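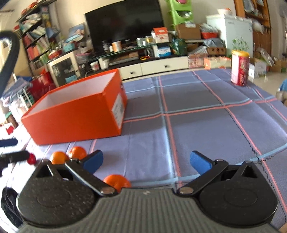
*Small orange balls, an open box and our hand-held gripper at the table.*

## About Melow

Melow began in a living room, and a good deal of it still happens in one. Fongchan Bunnag had been mending sewing machines for years when she decided, one March, that she would like to build a robot hand that could tidy a table, and she rang her old classmate Nuanchan Chuensuk to ask whether she still had her soldering iron. She did – and two others besides.

We are a very small workshop, and we like it that way. Fongchan looks after the linkages, the pivots and anything that squeaks. Nuanchan does the electronics and the writing up, and makes the tea while a print is running. Our first gripper was called Orach, after the plant on the windowsill, and it went through nine sets of fingers before we were happy with the way they closed. The present one has blue pads, and we try it on small round things because they roll away if you are careless with them.

We share our drawings with anyone who asks, and 275 people have asked so far, which has been a lovely surprise to us both. On open evenings up to six visitors can join us at the table from seven o'clock. Bring whatever you are building, finished or in bits, and do write first so we can clear you a chair!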